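Drusstead swap room reopens with longer hours and a lot less clutter

News in brief, June 2018

The swap room at Drusstead is open again after a clear-out that went on rather longer than planned. Doors are back on the latch, the walls are bare and most of the old stock has gone - some to new homes, some to the tip, a fair bit to the Konthorpe sale.

For anyone who never found it, it's the back room at the Flenell building, past the post boxes and left at the fire door. People leave small household things they don't want, other people take them. No money, no forms. It has run since the Yoo print shop moved out and left the space standing.

Trouble was nobody could get in the door by the end of winter. Boxes on boxes. Chun-yin Chang, who took over the keys this spring, logged 2,024 items going out during the clear-out, and that was with cutlery counted by the bundle.

"I thought we'd be done in a weekend," Chang said. "We found a fondue set under a fondue set. After that I stopped guessing."

The new idea is to keep far less on show at any one time. Small shelf units on tables, one or two things out, the rest kept in the store cupboard and rotated. First unit to go up is a black wire mesh one with wooden boards, on a plain white table against the wall. 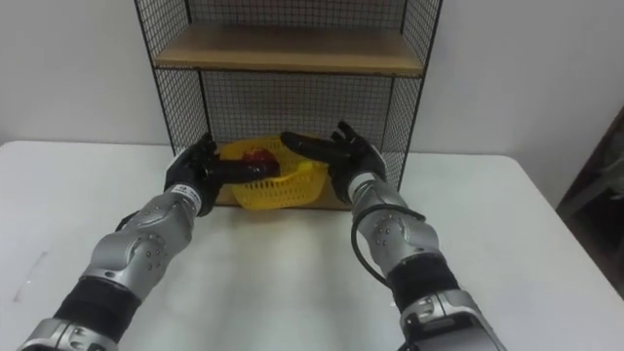
The yellow basket on the bottom shelf of the mesh unit, Drusstead swap room.

Baskets are for loose bits only. Pegs, clips, biscuit cutters, that sort of thing. Bigger items go on the boards or stay in the cupboard until there's room. Anything broken goes home with whoever brought it, and yes that includes kettles that "just need a fuse".

Not everybody likes it. A few regulars told us they miss the rummage, and one said the room now looks like a dentists. Chang takes the point but isn't for turning. "You could rummage, but you couldn't reach the back. There were things in there from when we opened. Good things, too. A pasta machine, still boxed."

Two more units have been promised by a Konthorpe office that is moving premises. No date for those yet. There was talk of painting the walls as well, a green was even picked, but the money went on new locks and the off-white stays for now. 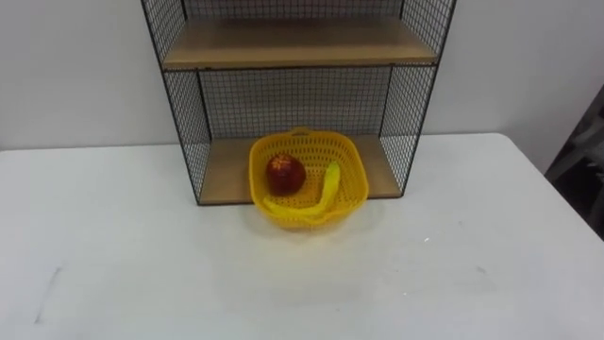
Top shelf still free at the Flenell building. Tables are staying white too, scuffs and all.

Opening hours are up. The room was managing three afternoons a month before it closed; from now it is open every weekday afternoon, with an evening session on the first of each month. Drop-offs in the first hour only, please, so things can be checked over before they go out. Limit of one carrier bag per visit. Large furniture cannot be taken at all, there is nowhere to put it and the corridor has to be kept clear.

Wanted at the moment - jam jars with lids, baking tins, small saucepans, extension leads (tested), desk lamps, picture hooks. Not wanted: videos, duvets, encyclopedias, odd saucers. There are 96 odd saucers in the cupboard already and Chang would be very glad to see them leave. Mosaic makers, plant pot people, school art groups, take the lot.

Food is the other change. The old room never took any, but a shelf for surplus fruit and veg is being looked at for September, once the allotments at Konthorpe get going with their gluts. The thinking so far is whole fruit and unopened dry goods only, nothing chilled, nothing home-cooked. A single banana lying on the white desk, with the mesh unit behind it, gives a fair idea of the scale people should expect to begin with. It will be one shelf, cleared each evening, with whatever is left going to the compost heap behind the car park. Growers who think they'll have apples or courgettes to spare are asked to say so early, so the hours can be matched to picking days. 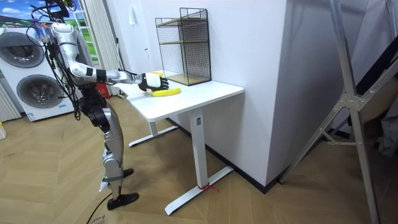
Fruit and veg was the subject of most of the questions at the last users' meeting, held upstairs with roughly 30 people squeezed in. Wasps came up more than once. So did who washes the shelf, and whether people can leave marrows (they can, within reason). A few wanted the food kept well away from the household things, others said a mixed table is half the fun. Chang's answer was to start with what is there already: the black mesh unit has just the two levels of light wooden board, so it won't take long to wipe down, and a banana can go straight on the desk without anyone needing a crate for it. A rota will go up by the door. Names on it before the summer break if possible.

Parking is on the street side only while the yard is being resurfaced. Bikes can come through to the corridor end but not into the room itself. Spare keys, lost gloves and one child's welly from the clear-out are being held in the store cupboard, ask at the desk.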